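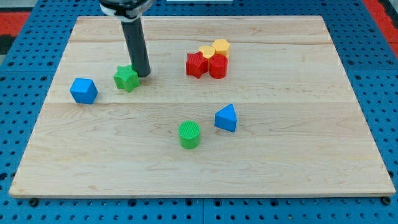
Maple board on the perforated table, with the green star, the blue block and the red pieces on top.

Seam lines in a maple board on a perforated metal table: glue joints or cracks?

Posted in Workbenches and Surfaces

Narendra Rawat
I have a rectangular maple board lying on a blue perforated metal table. It serves as a flat surface for small shape blocks (stars, cylinders and so on). The grain runs the long way. A faint line crosses the board a little above the middle, parallel to the grain, and there is another nearer the top. I can't feel either one with a fingernail. Are these glue lines, and should I do anything about them before winter? The heating in the room came on in September and the air is now quite dry. The finish is Clernirel hardwax oil, two coats, top face only.

Thijs Maes
Glue lines. A board that width is normally made from several strips edge-glued together, and the joints run with the grain. A drying crack usually starts at an end and tapers, and you would feel it.

The finish is the larger concern. With oil on the top face only, the underside exchanges moisture faster, and the perforated table leaves it exposed to air. Maple will cup under those conditions. Take the board off, oil the underside and all four edges, and let it cure for 3 days before putting it back.

Also check how it is held. If screws pass through the board, the holes need to be slotted across the grain. A 445 mm width can move 3 or 4 mm between seasons. If the screw heads only bear against the edge, leave a small gap there.

To check for cup, lay a straightedge across the grain and look for light under it. Upright cylinders will tell you less than you think, as they tolerate a fair amount of slope.

ramberg_shop
just sand it, 120 then 180. lines wont go away but it looks better

Narendra Rawat
Straightedge shows a sliver of light at the center. Underside gets oiled this weekend. I'm leaving the sanding for now.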